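手把手教机器人拆电脑，我先被它教育了一顿

去之前我跟编辑吹牛，说拆台式机嘛，我大学时候给半层楼的同学装过机，教个机器人还能有多难？编辑说行，那你写个体验稿吧，别光写人家多厉害，写写你自己多笨。现在稿子来了，笨的部分管够。

带我的人叫 Lorenz Fankhauser，瑞士人，中文说得比我快，口头禅是“再来一遍”。他在 Ballia 负责示教，这个活儿翻译成人话，就是每天用手柄、用主手，或者干脆抓着机械臂的胳膊，把一件事做给它看，做完重来，重来完再重来。他们这阵子在攒的任务是旧主机的拆装：硬盘、内存、小板卡，取下来，放进该放的格子里，或者反过来装回去。项目代号叫 Plalon，我问是什么意思，Lorenz 说是前同事取的，人走了，意思也跟着走了。

上手之前先交代一下两种教法，因为我两种都试了，丢人的方式也不太一样。

一种叫拖动示教。按住按钮，胳膊就“软”下来，你可以推着它走，它一边被你推一边把每个关节的角度记下来。听着特别美好对吧？我一推才发现，我推的是一条有自己脾气的胳膊！手腕想往左，肘部偏要往外拐，我整个人跟着它扭，像在跟一个不情愿的舞伴跳慢三。而且人得贴得很近，我的手、我的袖子老是挡在相机和零件之间，录出来一大半画面都是我的毛衣。Lorenz 看了回放，很客气地说，毛衣颜色不错。

另一种是遥操作，人坐在旁边，手里握着一套小一号的主手，你动它也动。画面里没有毛衣了，问题是手感也没了。平时我们伸手进机箱，指尖碰到铁皮、蹭到线，身体自己就知道该绕开，根本不用过脑子。隔着主手，这些全得靠眼睛补。我头一回往机箱里伸，深浅完全没概念，脑子里觉得还差一大截，耳朵里已经听到“咔”一声了。
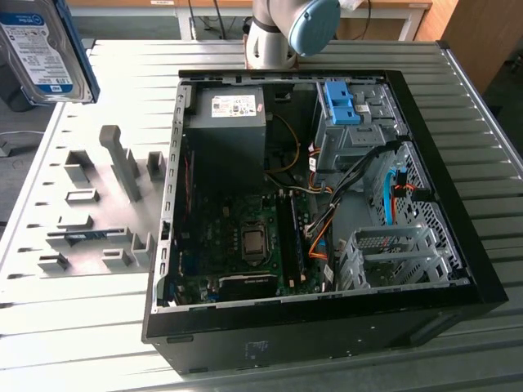
头一个上午我录了16条，Lorenz 留下9条。剩下的倒也没有都摔东西（摔了一次，是块报废盘，别慌），大部分死在一些我压根没当回事的地方。比如犹豫。我把硬盘举在半空想下一步往哪儿走，停住了，在我看来这叫谨慎，在数据里这就是一段莫名其妙的发呆。机器人可不知道你在想事情，它只会学到：哦，拿着硬盘到了这个位置，要发一会儿呆。Lorenz 说他们早期有个模型，每次放东西之前都要抖三下，查来查去，是某位示教员手腕不舒服，习惯性地晃一晃。我听完之后坐得特别直。

再比如太聪明。我拆了几遍之后就开始抄近路，夹住硬盘斜着往外一带，挺利索，还有点得意，等着被表扬呢，结果这条也给删了。理由是前面几条我都是直着提的，忽然来条斜的，样本就那么点，它夹在两种做法中间，学出个不直不斜的就麻烦了，正好卡在架子上。要教斜的也行，那得成批地教。“你选一个，然后忍住。”这句话我记在本子上了，后来发现用来带实习生也挺合适。

午饭是楼下的牛肉粉，辣得我下午手更抖了，这个不怪机器人。

吃饭时我问了个外行问题：既然主机都差不多，干嘛不写死一套程序，硬盘在哪儿、内存在哪儿，坐标一填不就完了？Lorenz 把筷子放下，说你回想一下你拆过的机箱，线是不是每一台都不一样。还真是。铁皮和螺丝孔都好说，线是活的！同一台机器，盖子打开合上再打开，那捆线就换了个姿势。你要拿的东西明明就在那儿，前面横着一根数据线，绕左边还是绕右边，是压过去还是先拨开，这种事写程序的人写到头秃，人手却能随随便便就做对。他们要攒的，就是这个“随随便便”。

所以下午的课全跟线有关。夹爪进去的角度要怎么避着线，碰到了要不要退，退多少。我原来以为碰到线就算失败，其实可以留，甚至很值钱，前提是你得把自己救回来：退出来，换个角度，再进去，整个过程干干净净录下来。他们管这叫“补救示范”。隔壁组的 Niker 任务一开始只收漂漂亮亮的成功，机器人一旦偏了两毫米就傻在原地，因为从来没人给它看过偏了之后怎么办。后来专门安排人去“故意搞砸一点点”。我说这个我擅长，不用故意。

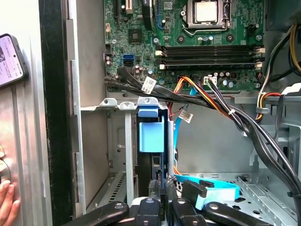

到下午四点多，我忽然有那么一阵子进入状态了，说不清是怎么来的。之前我一直在想“现在把主手往前推一点，再往下一点”，那会儿不想了，直接就是“过去，夹住，起来”。连着好几条都没停顿，Lorenz 在后头也不吭声，只听见他敲键盘打标签。然后我一得意，跟他说了句“你看我现在是不是挺顺”，下一条就把夹爪张早了。行吧。

标签这个事也值得说两句，我以前完全不知道录完还有这么多手工活。每一条从哪儿开始算、到哪儿结束，哪一段是接近，哪一段是夹取，中间有没有补救，都要有人看着回放去标。Lorenz 说录一个小时，标起来常常不止一个小时。他们用一个自己写的小工具，叫 Pant，界面丑得很真诚，快捷键倒是顺手，我标了几条就上瘾了，有种给自己的笨拙做字幕的快感。标别人的更有意思，看多了能认出人来：有人进去之前要先在上面悬一下，有人习惯从右边绕，有人夹得特别轻，像夹豆腐。我问哪种最好，他说都要，只要每个人自己跟自己一致。

最后当然要看看它自己做得怎么样。先说明，跑的不是拿我那点数据训的，是他们之前攒的一版，我的要等下一轮才会混进去。我站在黄线后面，手不知道往哪儿放，比自己操作还紧张。它动得比我慢，慢很多，慢到我想伸手帮忙，可是路线特别眼熟，先高高地抬过来，往下探一点，停一小下，再探。就是那个一小下！我扭头看 Lorenz，他有点不好意思，说对，那是我的毛病，改了两年没改掉，它倒是学得很到位。

那一版的成功率，Lorenz 报给我的是百分之70，他自己很不满意，说放到产线上没人会要。我倒觉得，跟我那个上午的成绩比，它已经可以来教我了。

走的时候他问我还来不来，说下一批想录内存，两边的小卡扣要掰开，那个才叫磨人。我嘴上说看排期，回家路上已经在公交车上拿手指头比画怎么掰了，旁边的大姐往里挪了一个座位。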